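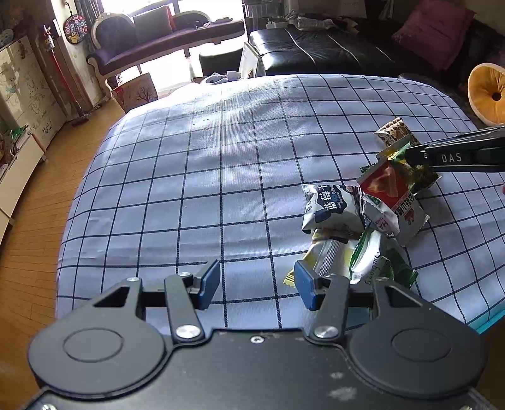 Daily Quizzes or Weekly Tests: Which Helps More When Studying Current Affairs?

Project report by Hanna Rutkowska
Supervisor: Darragh Ó Flaithearta

1. Background

Students preparing for public service entrance exams have to learn a large amount of recent news. The general knowledge paper covers appointments, treaties, awards, sports results and observance days, and most of the questions come from the twelve months before the exam. Many students use short online quizzes to keep up. Others save their reading for one long session a week and test themselves at the end of it.

I wanted to find out which habit leads to better recall after a month. The question came out of my own study group at Terkley, where people disagreed about it and had no results to go on.

2. Participants

The participants were 17 students from the evening exam course at Terkley. All had taken at least one practice paper before. I divided them into two groups by drawing names, nine in the daily group and eight in the weekly group. One student in the weekly group stopped coming in the second week, and her scores are not included below.

3. Materials

I wrote 411 questions from news summaries published over the previous half year. Each question had a one- or two-word answer, such as the name of a capital, an office holder or a host city. Darragh Ó Flaithearta checked the wording and removed questions that had more than one correct answer or that had gone out of date, for example where a minister had since been replaced. After this and a check for repeats, 159 questions were left.

The questions were put on Planach, the quiz site the course already uses. Both groups got the same questions and the same reading notes.

4. Procedure

The daily group received a short quiz every morning at 7:30 and had until midnight to finish it. The weekly group received all of that week's questions in one test. Correct answers were shown when the quiz was handed in. The study ran for three weeks in November. In December, without further practice, everyone took a written test made up of 40 of the same questions in a new order.

I also asked each student to write down how much time they spent reading the notes.

5. Results

The daily group had a mean score of 27 out of 40 on the final test. The weekly group had a mean of 23. The highest single score, 36, was in the weekly group. The lowest, 14, was also in the weekly group.

Questions about sports and awards were answered well by both groups. The difference was mostly in questions about appointments and trade agreements, where the daily group did better. Dates of observance days were poorly remembered by everyone, and many answers were off by only a day or two.

Reading times were close between the groups, but three students did not fill in their sheets every week.

6. Problems

The groups were small, and one very good or very weak score moves the mean a lot. Some of the daily group missed mornings and did two quizzes the next day, which I allowed. I did not give a test at the start, so I cannot say how many answers the students already knew. The final test also used questions they had seen before, and a real exam would not.

7. Further work

I would repeat the study with a starting test and with new questions on the same topics in the final test. A third group that only reads the notes would also be useful. The question list and the score sheet are kept in the course folder and can be used by next year's students.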